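Re: Re: [夹爪组] 蓝指尖 vs 旧指尖,布料测试

9月 下午4:20,列表转发:
> Stundow 那套手持夹爪大家谁试过软布?我们 Westcombe 这边用旧指尖夹毛巾老打滑,夹两层就掉一层。想知道值不值得换。另外腕部相机的视角够不够,夹爪本体会不会挡太多?
> 控制器还是 Ebrahimi 那块,固件 394,没升。

先简单回,晚点补表格。

换了蓝色的指尖,在卧室床上试的,衣服揉成一团随便扔,卡其底细斜条纹那件。波点被套做背景,条纹加圆点,本来担心分割会乱,结果还行,比纯白床单好分。
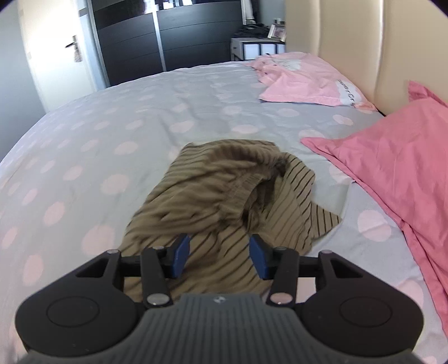
第 4 期 · 第 2 页

遮挡的问题看图就知道了,本体加两边的圆壳占掉画面下面一大块,指尖倒是都露着,中间的缝也看得见。够用,但是近处低头夹的时候基本靠猜。想把相机再抬高一点,支架还没打。

打滑:蓝指尖好不少,捏单层能捏住,捏到褶子更稳。两层的没专门测,别拿我的话当结论。连杆那边开合顺,没卡过,销钉我每次收工都拧一遍,可能多余。

数据目前攒了 1031 段,能用的over九百吧,剩下的多半是手抖或者起始没对齐,还在挑。导出走 Pasport 那个脚本,注意时间戳要先校,不然相机跟开合宽度对不上,我第一批就这么废的。

固件建议先别升,394 上开合读数我这边是稳的,新的没试过,谁升了说一声。

旧指尖别扔,夹硬盒子我还是觉的旧的好用。

对了谁手上有多的蓝指尖,左边那片我想留个备件,一对也行。邮费我出。

先这样,要去充电了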